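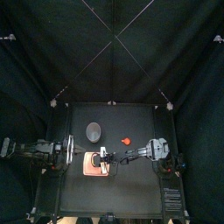
Fabric, Curtains & Blinds

Getting fold creases out of black backdrop cloth
Posted Wednesday, September 29, 2021

Wallik
I have two lengths of black polyester cloth, each 378 cm long, bought folded in a flat packet. They hang as side and back walls around a work table. The fold lines have stayed in the cloth after 49 days of hanging. They show as paler lines whenever a lamp is on. I have tried a spray bottle of water and left it overnight, with no change. The label says cool iron only, do not tumble dry. Is there a method that removes the creases without making the surface shiny? I would prefer not to take everything down, as the top edge is stapled.

Hakala
A water spray does very little on polyester. The crease was set by pressure, and in some cases by warmth in storage, and it needs heat to release.

Use a handheld garment steamer on the hung cloth. Hold the head 2 to 3 cm off the surface and work from the top down. Pull the lower edge gently with the other hand while the fibre is warm, then keep the tension on until it cools. A bulldog clip at each bottom corner does the job if you need both hands. Two passes per crease is normal. A third is seldom worth the time.

Test on a hem first. Some black cloth has a flame retardant finish that is water soluble, and steam will leave a grey tide mark. If yours is treated there should be a note on the selvedge or the invoice. In that case use dry heat only, from the back, through a cotton press cloth.

Shine comes from direct contact with the soleplate. Never iron the face side. The same applies to velour, where the pile will flatten and not recover.

For storage, roll the cloth on a cardboard tube, face out. My own set has been on tubes for 52 weeks and hangs flat.

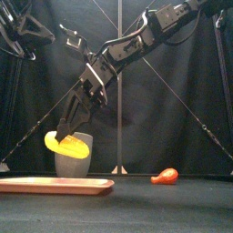 Yellow corn cob and grey cup against the dark.

Nidach
Just chuck it in the dryer on low with a damp towel, ten minutes. Works on my curtains.

Ye-rin Han
The label rules out the dryer, so I would disregard the reply above. Hakala's method is correct. One addition: fit a weight to the bottom hem. Curtain chain is sold by the metre and threads through most hems without unpicking. It will pull out faint creases over a few weeks and stops new ones forming. If the staples are close to the table edge, check they hold before adding the chain.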